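How to Set Up a New External Drive and Move Your Photos Onto It

So you finally bought an external drive. Great! Moving a big photo collection is one of the most satisfying little computer jobs there is, and most of it is waiting while the progress bar does the work. I moved 2732 photos off my old laptop this way, and the laptop feels like it can breathe again.

I used a Skirnine portable SSD for this, but the steps are the same for pretty much any USB drive, on Windows or on a Mac.

What you need

The drive and the cable it came with
A computer with a free USB port
Enough battery to finish, or better, the charger plugged in

Step 1. Check how much you have to move

On Windows, right-click your Pictures folder and choose Properties. On a Mac, click the folder once and press Command-I. Write the size down. My folder came to 60 GB, so there was loads of room left on the new drive.

If your number is close to the size of the drive, stop and get a bigger one. SSDs can slow down when they're packed full, and you'll want space for next year's pictures anyway.

Step 2. Plug it in and look at the format

Connect the drive straight to the computer, not through a hub. When it shows up, open Properties (or Get Info) again and find the line that says File system or Format.

exFAT works on both Windows and Mac. NTFS is the Windows one, and a Mac will read it but normally won't write to it. APFS is for Macs only. I go with exFAT for anything that gets passed around the house.

Step 3. Format it if you need to

Formatting erases everything on the drive, so be sure you've picked the right one!

Windows: open File Explorer, right-click the drive, choose Format, pick exFAT, leave Quick Format checked, and click Start.

Mac: open Disk Utility, choose View, then Show All Devices. Select the top line for your drive, click Erase, pick ExFAT and GUID Partition Map, and click Erase again.

Give it a name you'll recognize. Mine is called Lencho, and I love seeing it pop up on the desktop.

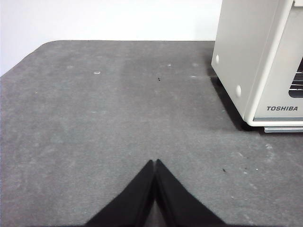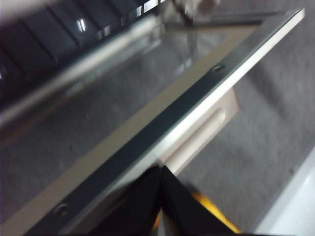
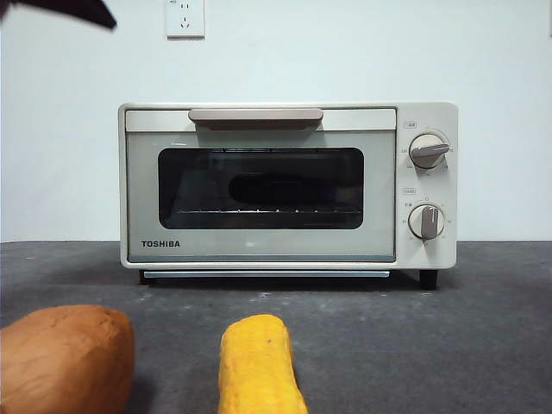
Can I unplug the drive as soon as the copy window closes?

Eject it first. The computer may still be writing the last bits of data after the window disappears, and pulling the cable then can damage files. On Windows, use the Safely Remove Hardware icon near the clock. On a Mac, drag the drive to the Trash or click the eject arrow next to its name in Finder.

Step 4. Copy in batches

Make a folder on the drive for each year, then copy one year at a time. You can drag the whole lot over in one go, but if something stalls halfway it's a pain to work out what made it and what didn't. My February folder from last year had 333 files in it and went over in no time, so I got brave and did the rest of that year in one shot.

Use copy, not cut. Keep the originals where they are for now.

Step 5. Check before you delete

Compare the number of files in each old folder with the new one. The size on disk can differ a bit between formats, so go by the file count and the plain Size line. Then open a handful of pictures from the drive, including a video or two if you have them.

Step 6. Make a second copy

One drive is one copy, even a really nice one. If you're going to delete the originals, put the photos somewhere else too: another drive, a cloud account, a desktop computer in the other room. I keep a second set on an older Skilline hard drive that lives in a drawer. It's slow, and it does the job beautifully.

Once both copies check out, delete the old folder and empty the Recycle Bin or Trash. Watching that free space jump up is so much fun!

Last updated May 13, 2023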